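7 Sep 2021

Dye notebook, walnut hull bath, second run

Started from the leftover January hulls, the ones Cletus Nguyen-Tran brought over from Parkamby in the paper sacks. They were dry and had no mold. Weighed out 255 g, crushed them with the mallet and put them to soak last night in tap water in the big steel pot. By this morning the water was nearly black and smelled like wet leaves.

Brought the pot up slowly and held it below a simmer for 3 hours. The Lummont thermometer read 97 C at one point because I left the burner too high while I was on the phone with Dunleavy about the wool order. Turned it down and carried on. Strained through the old curtain twice. There is still grit in the bottom and I will let it settle overnight before the next batch.

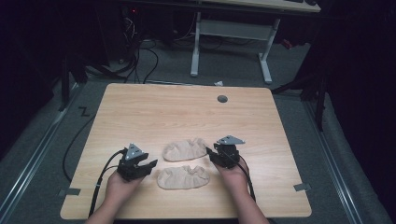
Fiber for this run is all cotton, which I expect to take the color worse than the wool did. Scoured everything with soda ash first, rinsed until the water ran clear, then wrung it by hand. The color to beat is the plain beige we keep getting from weak baths, close to the two cloth items on the light wood tabletop, and I would call that a fail for walnut. Total dry weight of the cotton was 236 g, so the hulls were a little over one to one. Last time we were nearer two to one on wool and it came out a good dark brown, so I may be short this time.

Swatches went in at noon, all together, no mordant on half of them and alum on the other half. Notched the corner of the alum ones so I can tell them apart. Stirred every ten minutes for the first hour and then forgot for a while. Two of the swatches had folded over on themselves and have a pale line across the middle. Labeled those as seconds.

First pull after one hour: tan, a bit pink, no difference I can see between alum and plain. Second pull after two hours: darker, and the alum set is slightly warmer. Left the rest in the pot with the heat off.

The Stakport bin is out of soda ash again. Whoever orders next, please get the larger bag – the small one lasts two scours at most.

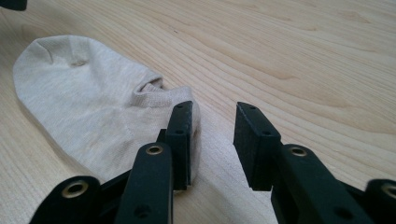
Does cotton need alum in a walnut bath? The color will hold without it, as the hulls carry enough tannin to fix on their own, but I am keeping the alum half going to see how the shade compares after washing.

Wash test is next. Three rounds in warm water with the plain soap, then dry flat out of the sun. I will cut a strip from each swatch first and keep it in the envelope at the back of this book for comparison.

Still to do: check the pH of the rinse water, try a spoon of iron in the leftover bath, scrub the pot before it stains any more. The curtain is ruined and can stay with the dye gear.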